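Bamholm Optical
Frames / Lenses / Repairs / Sale

The Pimer 49 Reading Glasses

Item 473
In stock at our Buren store and online

Reading glasses come in two kinds. There are the ones you buy at the pharmacy counter while waiting for something else, and there are the ones you put off buying until your arms are no longer long enough. The Pimer 49 is for people in the second group who have tried the first and sat on it.

It is a full-rim frame with a slightly rounded lens, 49 mm across, which suits most faces and flatters a fair number of them. We have sold it for five years. In that time Pimer has changed the hinge once, for the better, and the name of the brown color twice, for no reason we could get out of them. It is currently called Walnut Dusk. It is brown.

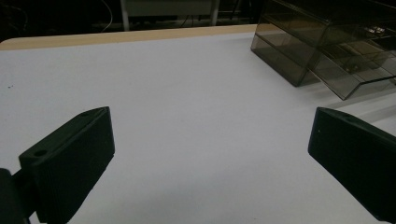

The hinge deserves a word. The old one had a screw that worked its way loose over a season and then hid in the carpet. The new one is sprung, opens a little past straight, and forgives you for taking your glasses off with one hand. We still don't recommend taking your glasses off with one hand. We know you will.

Lenses are clear, with a scratch-resistant coating on both sides. "Resistant" is the word to notice there. Keys will win.

What you get

One pair of Pimer 49 readers
A soft pouch with a drawstring
A cleaning cloth, which will live in the kitchen drawer within the week

Strengths: +1.00 to +3.00, in steps of 0.50
Lens width: 49 mm
Lens height: 34 mm
Colors: black, gray, Walnut Dusk (brown)
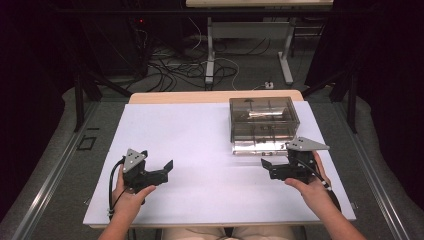
A white board on a light wooden tabletop, with a black gripper in each hand.

Which strength do I need?

If you have had an eye exam lately, use the number on the slip. If you haven't, come in and have one. The charts people print at home depend on the printer, the room and how badly they want to be a +1.00, and we have had plenty of polite returns as a result.

If you use a screen all day, mention it when you order. A screen sits farther away than a paperback, and you may want a weaker pair for the desk. Yes, that means two pairs. We do see how that sounds coming from us.

Can you put my prescription in them?

Yes, in most cases. The frame takes single-vision lenses without complaint. At 34 mm high it is a little shallow for some progressives, so ask before you order — we would much sooner talk you into the Barredo, which has the height for it and costs a bit more, than watch you hunt for the reading zone with your chin.

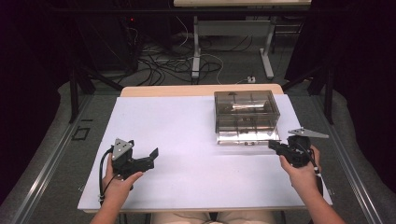 Returns and repairs

Unworn readers can come back within 34 days with the pouch. Prescription lenses are made for your eyes and are of limited use to anyone else's, so those are final unless we got something wrong, in which case we remake them.

Nose pads and screws are free at the counter for as long as you own the frame. Bent arms we will straighten while you wait. Chewed arms we will replace at cost, and we won't ask whether it was the dog.

Page last updated Tuesday, January 29, 2019

Add to basket
Reserve at Buren
Compare with the Barredo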